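Prutier > Costumbres > A fondo

La sobremesa se resiste a levantarse

Última actualización: enero

Mi abuelo daba por terminada la comida cuando empezaba la cena. Entre una cosa y otra no se movía nadie salvo para ir al baño, y quien iba al baño sabía que a la vuelta se habría hablado de él. A eso en mi casa lo llamábamos «tomar café», aunque el café se acababa en diez minutos y lo demás era opinión.

He pasado un otoño entero investigando si la sobremesa se muere, como llevo leyendo desde que tengo edad para leer suplementos. El método ha consistido en comer mucho y no irme. Mi editora lo llama trabajo de campo cuando está de buen humor y «otra factura» cuando no lo está.

El diagnóstico oficial es malo. Filline, una consultora que vende programas de gestión a restaurantes, reparte entre sus clientes un folleto en el que la sobremesa aparece como «tiempo de mesa no facturado». Recomienda dejar la cuenta junto con el postre, subir un poco la música a partir de las cuatro y retirar el pan con decisión. El folleto tiene 16 páginas y en ninguna se contempla la posibilidad de que el cliente esté a gusto.

En casa las cosas van por otro camino. Se come en la isla de la cocina, en taburetes pensados para gente sin lumbares, y luego cada cual se retira a su pantalla. Hay pisos nuevos sin comedor. El promotor lo llama «espacio diáfano», que en castellano antiguo quería decir que falta un tabique y a veces una mesa.
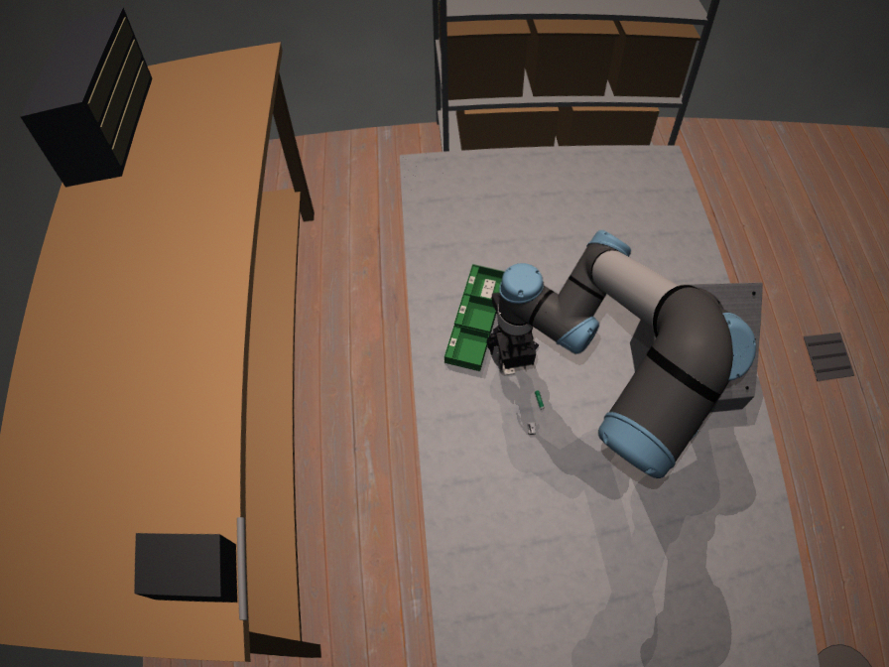 La casa de comidas que no da la cuenta

Trinidad Pangilinan lleva la Estrella desde hace media vida y no ha leído el folleto. Se lo enseñé. Pasó dos hojas, buscó las gafas, no las encontró y me lo devolvió con un café que yo no había pedido. «Si se quieren quedar, que se queden», dijo. «Si molestan, barro».

El barrido es, en efecto, su único instrumento de presión. Empieza por el fondo, hacia las seis menos cuarto, y avanza con una lentitud muy estudiada. Los clientes de siempre levantan los pies sin interrumpir la frase. Los nuevos se asustan y piden perdón, y entonces ella los invita a un orujo y ya no hay manera de echarlos.

En la Estrella asistí a una discusión sobre si el pulpo se asusta dos veces o tres, a la ruptura de una sociedad de loterías y a su reconciliación, todo sin cambiar de mantel. También vi a un señor dormirse con mucha dignidad, sentado, sujetando una cucharilla. Al despertar siguió con lo que estaba diciendo, y estaba de acuerdo consigo mismo.

La sobremesa de los que no tienen sobremesa

Jennylyn Lumanlan trabaja a turnos en una lavandería industrial y come a las once de la mañana o a las cinco de la tarde, según el cuadrante. Cuando se mudó aquí le extrañó que la gente tardase más en despedirse que en comer. «En mi familia también hablábamos mucho», me contó, «pero fregando». Ahora reúne en su casa a las compañeras que salen con ella, sacan fruta, una cafetera Diredeo de las que silban como un tren de mercancías, y se quedan hasta que alguna recuerda que madruga.

Le pregunté si aquello contaba como sobremesa, siendo las siete de la tarde y sin que hubiera habido propiamente comida. Me miró como se mira a un inspector. Tenía razón: se había quitado el mantel, seguíamos allí y estábamos criticando a un encargado. Cumplía todos los requisitos.

Alguna vez sacan las fichas y echan unas partidas, por parejas. Yo jugué una mano con la de más experiencia y la perdimos por mi culpa, cosa que me explicó con detalle durante la siguiente.

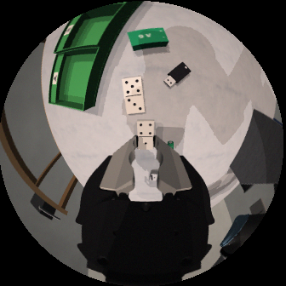 ¿Cuánto debe durar una sobremesa?

Lo que tarde en levantarse el segundo comensal. El primero siempre tiene una excusa y se le despide sin rencor, pero cuando se va el segundo los demás empiezan a buscar el abrigo.

Una defensa, a regañadientes

Me gustaría contar que en las sobremesas se aprende. He tomado notas en todas y las he repasado: contienen tres recetas incompatibles de arroz al horno, el teléfono de un fontanero y la palabra «herencia» subrayada. Tampoco se resuelve gran cosa. Mis tíos llevan desde que yo era niño discutiendo la linde de un olivar que ya vendieron.

Y sin embargo volví a la Estrella en cuanto entregué el primer borrador de este texto, sin necesidad ninguna. Pedí el menú, comí deprisa por costumbre y me quedé mirando el poso. En la mesa de al lado hablaban de una cuñada. Trinidad había empezado a barrer por el fondo. Levanté los pies.

También en Costumbres
- Elogio moderado del bocadillo de estación
- La guerra fría del aire acondicionado
- 600 kilómetros para comprar un queso
- Vecinos que saludan y vecinos que no: una tipología
- Qué se lleva uno cuando se lleva las sobras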